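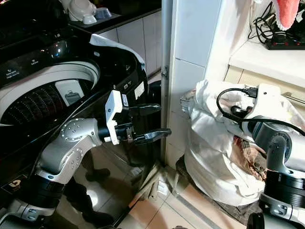 Step 1: Set the room up the way people really leave it

I've been recording laundry demos for our Trotmont arm pair for a good while now, and the biggest change I made was to stop tidying up first. My early sets were spotless. One bag, one washer, bare walls, and the policy we trained on them fell apart the minute someone left a cloth over the lid. So now the cloth stays over the lid. Cables on the shelf stay where they are. Clothes stay stuffed in the bag, with a sleeve or whatever poking out.

What I do fix before every session:

Washer lid all the way up.
Bag standing on the floor within reach of the right arm.
Left gripper open.

That's my start pose, give or take. I nudge the bag a little between episodes (a hand's width is plenty) so the model doesn't just memorize one spot on the tiles.

Step 2: Do a dry run with no recording

Drive both arms through the whole task once. I'm mostly feeling for the cable on each arm, because if it snags halfway through a reach you'll fight it with your wrist and teach the robot to fight it too. Watch the head view while you do this and not the real washer! If you can't see into the tub in that view, neither can the model, so tilt the head until you can.

Step 3: Record short episodes

One episode for me is one garment: reach into the bag, grip, lift, carry, let go over the tub, back to start. I used to record the whole bag in one go and it was miserable. One fumble near the end and I'd have to throw out the lot. Cap each one at 53 seconds. If you're still going by then, something went wrong and you may as well stop.

Move slower than feels natural, but don't freeze. Long pauses are poison -- the arm learns to hang there over the bag, thinking about nothing.

Step 4: Keep some of the mistakes

If you drop a sock on the floor and pick it up again, keep that one. If you drop it and reach in with your own hand to rescue it, delete it. Theano Sfakianakis talked me into this back in August and she was right, our recovery behavior got so much better.

Step 5: Label as you go

I type a plain sentence after each episode, like "put the brown shirt in the washer." Don't save them all for the evening. I did that once with 300 clips and by the end every shirt was "shirt."

Step 6: Know when to stop

We aimed for 2,000 episodes in the first set, but I'd train a test model at 300 and look at where it fails before you record any more. Ours kept missing the rim of the tub on the near side, so I spent the next 2 sessions on nothing but that.

Next page: exporting to Jotano format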